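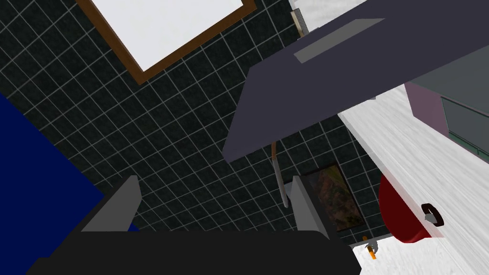
Wrist camera view in simulated kitchens: how many demos before I stop blaming the data?

Asked by Sveva Testa, July 2018

Hi all, first time posting, long time lurking. I'm collecting demonstrations in simulation for a small imitation learning project we call Binusard. I drive the arm by hand with a cheap controller, the simulator saves the wrist camera picture and the gripper pose at every step, and later a network tries to copy me. The task is picking one thing off a counter and putting it somewhere else. Kitchens are shuffled, so wall tiles, counter material and colors change from episode to episode (some of the combinations are hideous, I love them).

I have 1,121 episodes so far. I threw out the ones where I dropped the object, which left a bit less than that, I'd have to look up the exact number. The policy trains fine, loss goes down nicely, and then when I run it the gripper wanders off toward the wall and just sits there with its fingers open. It does this in most kitchens, even ones it has trained on.

My wrist camera rolls with the hand, so a lot of my frames are tilted. You get the gripper at the bottom, two gray fingers sticking up, and then a wall of dark tiles running off at a diagonal with the counter sliding down the right side. In plenty of those frames the thing I'm going for isn't between the fingers at all yet, it's just tile in the gap. I know where I'm headed because I have a second, fixed view on my monitor while I drive. That view isn't saved.

So do I need more episodes, or should I be doing something different with the ones I have? I can do maybe another 700 before my wrist gives up. Would also like to hear if anyone levels the images before training.

Answer from fragkou_fan (accepted)

I think you answered your own question in the bit about the second monitor! You're steering with information the network never gets. If you look at the fixed view, see the bowl or whatever it is, and swing the hand toward it, the recording just says "wall, therefore move left" for a whole stretch of frames. Next episode it says "wall, therefore move right." Average those and you get a gripper that hovers in front of the tiles, pretty much what you describe.

Two things I'd try, in this order.

Save the fixed camera. If your simulator lets you replay episodes from the stored states (Gronia does, and I'd guess most do) then you don't have to record anything again. Replay them overnight, render both views, train on both. I did this with an older set back in June and it was one line in a config file plus a lot of disk space. Check that the random textures come back the same on replay, mine didn't the first time because I wasn't saving the seed, and I ended up with blue cabinets in one view and pink in the other. Took me an embarrassingly long time to spot.

If you're stuck with the wrist view only, then cover up the other monitor and drive from the wrist view yourself. It's miserable. You'll find yourself looking around a lot more before you reach, and that looking around is what the policy has to learn. I got further with 210 episodes done that way than with my big pile of the other kind. Feed in a few past frames too, so it can remember what it saw before the hand rolled.

On leveling the images: I tried it and dropped it. You know the hand's rotation, so you can undo the roll, but then you get black corners and the fingers spin around in the picture when they used to stay put. Fingers that stay in one place are handy for the network. I'd leave the tilt and give it the pose as an extra input.

Don't do the 700 yet, please, your poor wrist.

Answer from jivomthorpe_dan

More data always helps. We went over 1,000 and it got better. Also what learning rate? Could be that.

Answer from mopsy_k

Agree with the first answer, just adding a boring one. Look at how your episodes start. Mine all began with the hand pointed at the wall because that was the reset pose and I never changed it, and I'd sit there for 2 seconds getting my fingers on the buttons. All of those frames went in as "do nothing"! The policy learned to do nothing beautifully. Trim everything before the first real movement and see if yours still parks itself. If it does, randomize the reset pose a little so it isn't always the same patch of tile.

Also play back 20 or so episodes at normal speed in wrist view only and try to guess where the hand is going next. If you can't tell, the network probably can't either.

Comment from Sveva Testa

Oh no, the monitor thing. Yes. Replaying with both views now, seeds were saved thankfully. And I just checked the starts and there is a lot of sitting still in there, so mopsy_k is getting an upvote too. Learning rate is whatever the default was, I'll look.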